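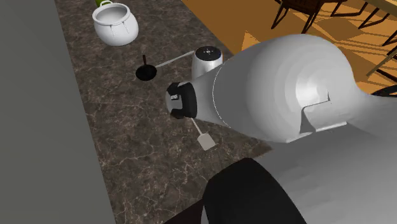

Cinarero, a maker of bottled cocktail mixers, will begin selling a line of shrubs and cordials in September. The line has four flavors: sour cherry and black pepper, cucumber and dill, grapefruit and rosemary, and plain ginger. Each one is cooked in small batches from fruit, sugar and cider vinegar, starting in a white pot with a wide mouth and a round belly, much like the one on the marble-patterned countertop, and then strained and rested for 11 days before bottling. None of the four contains alcohol.

The mixers are meant for people who serve drinks at home and don't want to squeeze fruit for every guest. One bottle makes 14 drinks at the suggested pour. The label gives two recipes, one with gin or vodka and one with sparkling water only.

"We started with the cherry because we had a lot of cherries," said Renata Sadowski, founder of Cinarero. "The cucumber took much longer. The first versions tasted like pickles, and we threw out a good deal of it before we got the vinegar right."

The recipes were worked out with Ziad Akl, who ran the bar at the Pawlak Hotel for six years. Akl tested each flavor with several spirits and wrote the serving suggestions for the labels.

"The ginger is the strong one," Akl said. "Use half as much as you think, add ice, and taste it. You can always pour more." 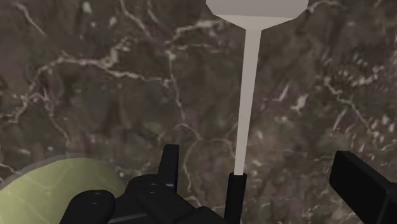

VIKPORT, Sunday, July 26, 2020

Orders for the first run open this week. Bottles can be reserved by phone or picked up at the Cinarero shop in Vikport once the line is released. Brestmont Grocers will carry the cherry and grapefruit flavors at all 20 of its stores, with the other two to follow if there is enough stock.

Salim Mugo, beverage buyer for Brestmont, said customers had been asking for mixers that were less sweet. "Most of what we sell in this category is syrup," Mugo said. "These have some bite. The grapefruit did well with our staff, and it holds up when the ice melts."

An unopened bottle keeps for a year in a cupboard. After opening, it should be refrigerated and used within 30 days. Some fruit may settle at the bottom, so the bottle should be shaken before pouring.

A mixed case with one bottle of each flavor will be sold only at the Vikport shop. Bars and restaurants may order larger jugs of the ginger and cherry.

Trade orders and sample requests: Biljana Stojanovska, Cinarero sales office, Vikport.

Press questions: Radosław Czerwiński, Cinarero.

###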